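Griso Fabric Care Kit

Home / Upholstery / Cleaning / Kits

The Griso is for people who bought the light-colored couch anyway. One box holds a spray bottle, a soft brush, a lint comb and a folded card of instructions that you will read after the first spill and not a minute sooner.

The cleaner is water-based and smells of very little. We tried a lavender version last June and the couch ended up smelling like a drawer. Spray, wait 60 seconds, brush toward the seam, blot with a plain white towel. Colored towels have opinions of their own and like to share them.

Use it on wool felt, cotton blends and most polyester weaves. Keep it away from silk, suede and the cat.

In the box
Cleaner, 332 ml
Brush, beech handle
Lint comb
Instruction card (English, Spanish)

Refill bottle sold separately, 357 ml — yes, it's bigger than the original, and no, it won't all fit.
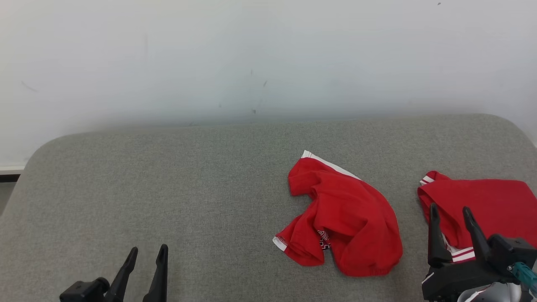

Gray hides crumbs but not ballpoint. For ink, get the Magyar stain stick and work in from the outside edge. Old coffee may take two rounds, with a night of drying between them. Red wine depends on how long you pretended it hadn't happened.

Item no. 156. Ships from our Ciltow warehouse by 3 p.m. if you order before noon. Unopened kits can be returned. Opened kits are yours, along with the couch.

Also from Sano: fabric shaver, spare combs, arm covers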